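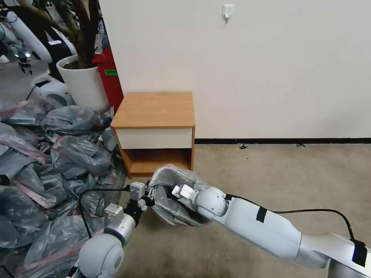 Both arms on the gray bag, nightstand station, August.

Bag bench notes, afternoon. Writing this up before I forget half of it, because we changed enough of the house rules today that whoever takes the next shift will wonder why the sheet on the door looks different.

First thing: the rule about speed near the bag mouth. The old sheet says "slow on contact" and leaves it there. Slow compared to what? I went back through my own notes and I'd been reading it as slow once the fingers touch plastic, while the Sturncombe folks wrote theirs as slow from the moment the wrist is over the rim. Those are very different habits! I like theirs better. Plastic film gives you almost nothing to feel on the way in, so if you wait for contact you've already shoved a finger through the side. New wording: creep speed starts before the fingers cross the rim, and stays on until they're back out. Same for the holding arm, which doesn't get to reposition while the other one is inside the bag. One arm moves, one arm holds. If you need both to move, back out first.

Second: cables. I'm putting this in capitals on the sheet and I don't care if it looks shouty. The cable on top of the right forearm makes a big arc up and over to the shoulder, and the thin one on the left hangs down in a curve right over the bags. Drawstrings love a hanging loop (ask me about last month, or please don't). So, cable check before every run, by eye and then by hand with the arms stopped. Slack you need for the wrist to roll is fine. Slack that a drawstring could get around is too much. I want the tape on the forearm looked at in the same pass, and if an end is lifting, replace it, don't press it back down with your thumb. I've done the thumb thing. It lasts until lunch.

Third, the heap. We keep having the argument about whether the pile is "material" or "mess" and I think we settled it: it's material, but it needs a border. Right now the left arm comes up out of the bags, and that's not where I want it. Gellov's checklist has a line about keeping the base and first joint clear of anything loose, and I'm stealing it nearly word for word. Bags get pushed back far enough that you can see carpet all the way around the arm. Also, clear means clear for the second setup back by the planter. That one gets forgotten since it's in the corner and everybody is looking at the nightstand.

Stop limits. We had the bench at 3000 cycles between full inspections, copied over from the rigid-parts station, and I never believed that number for film. Dropped it to 2000 for now, with a finger check every 900. The finger check is short: screws in the white blocks, seams, anything sticky or scuffed on the pads. Write down what you found even if you found nothing. "Nothing" is a fine entry. A blank is useless to me because I can't tell it from a skipped check.

Chung setting vs. Ivari setting for grip force: still open. I ran 20 tries on each this morning and I'm not ready to call it. Chung holds the rim better, but I had a couple of bags stretch thin where the fingers pinched. Ivari is gentler and lets the rim creep out when the other arm pulls. My gut says Ivari with a wider pinch, but gut doesn't go on the sheet. Please don't change the default until there's a proper comparison, and when you do run one, use fresh bags for both! A bag that's already been pinched is a different bag.

Hands. Still the rule people bend the most, me included. You see a fold sitting wrong, your hand is right there, and you reach in to flick it open. No. Pause both arms, wait for the stop light on the panel, then reach. I timed it and it costs so little that I felt silly for ever having skipped it. Same goes for picking a bag off the heap while a run is going, even on the far side.

Housekeeping, smaller stuff:

Carpet wants a once-over along the baseboard, there are a couple of dark bits on it to the right of the nightstand. Floor check is going on the start-of-shift list.

Nightstand shelf stays empty during bag runs. No parking tools in there, it's too easy to lose track of them behind a bag.

Somebody tell me if the wall hook is ours. If it is I'd like to hang the laminated sheet on it.

Still to do: rewrite the restart section, which says to home both arms at the same time. With a bag between the grippers that's a tug-of-war. Should be release, left arm home, then right. I'll test that order tomorrow and initial it if it holds.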